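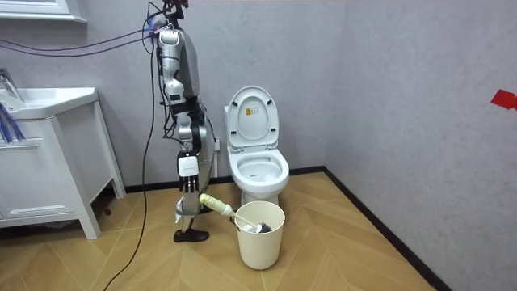 Dewanti Mandagi would like the town of Flondbridge to know that she read the sign. She read it twice, she told Monday's council meeting, and then she paid for parking at the harbor lot, walked to the beach, and came back to a ticket anyway.

The sign in question went up in September at the entrance to the lower harbor lot. It says parking is free for residents "outside of season." It does not say when the season is. The town code doesn't either, although it does devote a full page to the proper storage of kayaks.

Over one recent weekend, parking officers wrote 21 tickets in the lot, all of them to cars that had either paid at the wrong machine or not paid at all. The harbor has two machines. The one nearest the beach stairs belongs to Roltar, the company that runs the private lot next door, and it will happily take money from anyone. The town's own machine is behind the bait shop.

"I'm not saying it's hidden," said Eoin Geraghty, who has owned the bait shop for years and now gives directions to it several times a day. "I'm saying I sell a lot more coffee than I used to."

Town manager Wakana Sakai said the tickets were issued correctly but that she understood the frustration. Drivers who can show a Roltar receipt for the same day will have their fine cut to $4, the cost of processing the paperwork. Those who paid nothing, on the theory that March could not possibly be the season, still owe the full $100.

The council then spent nearly an hour on what the season is. Councilman Amedeo Bellini proposed Memorial Day to Labor Day, which is what most people in the room seemed to think it was already. Others wanted to start at Easter, when the day-trippers come, and one suggestion — to define it as any day the ice cream window is open — got a round of applause and no second.

In the end they voted to put the question off to the next meeting and to tape a notice over the sign until then. The notice will say that parking must be paid for at all times. A second notice, with an arrow, will go up on the side of the bait shop.

Mandagi, whose ticket is among those being reduced, said she would pay the $4 and asked where she should do it. The clerk's window at town hall takes fines on weekday mornings. Parking in front of town hall is limited to residents with a permit, and permits are sold at the clerk's window.

Appeals can be made in writing to the town clerk, P.O. Box 1605, Flondbridge.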